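Subject: Re: [workshop-robots] Slack in the wrist cables again
From: Gilmar Holanda
To: the Drovbridge shared workshop list

Hello all,

Thank you to everyone who wrote back about the wrist, and sorry for taking so long over an answer. February got away from me rather, what with the roof going on at home and my daughter's car needing a clutch. I have read every message twice and I think I can take most of them together, starting with this one from Heydari, as it gets to the heart of the matter:

> I had a look at your drawings for the little arm over the
> weekend and I like them very much, but I am puzzled by the
> jaws. You say each one runs off its own pair of cables, yet
> you only show one tensioner between them. When the wrist
> bends, doesn't one side go tight and the other go floppy?
> Mine did, and I ended up with a jaw that drooped whenever I
> asked it to open. Also, what are you driving it with? And
> have you settled on a thread yet, or is that a silly thing
> to be asking so early?
>
> Heydari

Not a silly question at all, and you are quite right about the tensioner. I drew one because I only had one, and then I forgot that was the reason and built the whole thing round it! The second version, which Onard and I put together on the long bench near the lathe, has one for each jaw, and the droop has gone except when the wrist is bent nearly as far as it will go. I can live with that for now. Onard can't, and is making new pulleys with a deeper groove (he has much better eyes than I have, and far more patience with the small drill).

For those who have joined since the autumn, we are trying to make a small two-jawed arm, worked from a pair of hand controls, that can put a stitch in a practice pad and tie it off. It is for the bench and for our own amusement and will never go near anything living. The real surgical ones are what set us off, and I still go back to look at how they are arranged whenever I get stuck, which is often. What I keep noticing is how little there is at the business end: two slender jaws, a pin, and a smooth rounded housing behind them with everything else tucked away up the shaft.

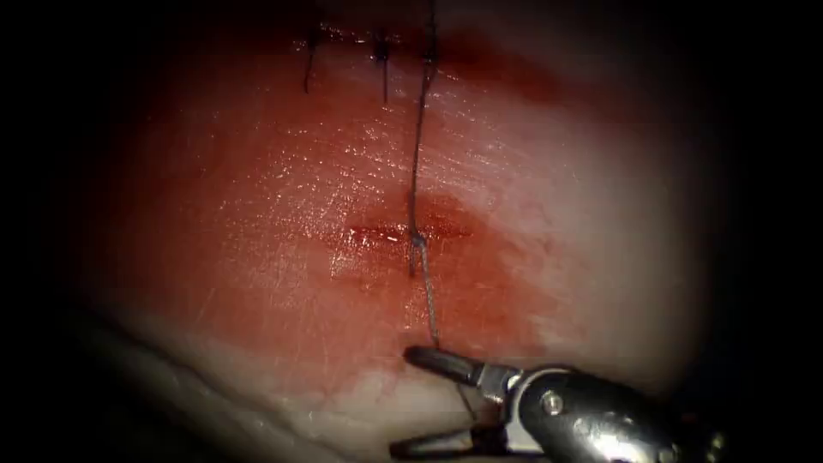

Anyway, the motors. They are the five small geared ones out of the Kilatness kit, the same as I used on the plotter, and they cost far less than the ones I would have liked. They have a bit of play in the gearbox, so I take up the last of it in software by always coming at a position from the same side. It is a dodge, and it makes the arm look as if it is hesitating, but the jaws do end up where I want them. The cable run is 141 mm from drum to wrist and I would not go much longer with the cable we have. If anyone has tried a thinner braided one on a drum this small I should be very glad to hear how it wore.

As to thread, I began with ordinary black sewing cotton and gave it up after an evening. It goes furry, and then the jaws pick up one strand and leave the others behind. Waxed thread has been kinder to us. The trouble at present is grip. Close the jaws hard enough to hold the thread and they mark it, close them gently and it slides out just as you start to pull. I have tried cutting a fine crosswise pattern on the inside faces with a needle file, and it helped on one jaw and did nothing on the other, which I put down to my filing.

Knots are another matter altogether. So far I have managed the first loop on its own, with a good deal of bad language, and a whole knot only with a pair of tweezers in my other hand - I don't think that counts. A second arm is plainly wanted. I have the parts for most of it, apart from the bearings, and I will put in an order when I am next buying. If anybody would like some added, write to me off the list with the size and I will gladly include them.

The drawings in the shared folder are out of date, so please don't cut anything from them yet. I will put up the new ones once Onard has measured his pulleys. Heydari, if you still have your drooping jaw, would you bring it along next time you are in? I should love to see how you fixed the cable ends, as mine are only crimped and I don't quite trust them.

All good wishes, and do shut the big door properly if you are last out, it has been blowing open again.

Gilmar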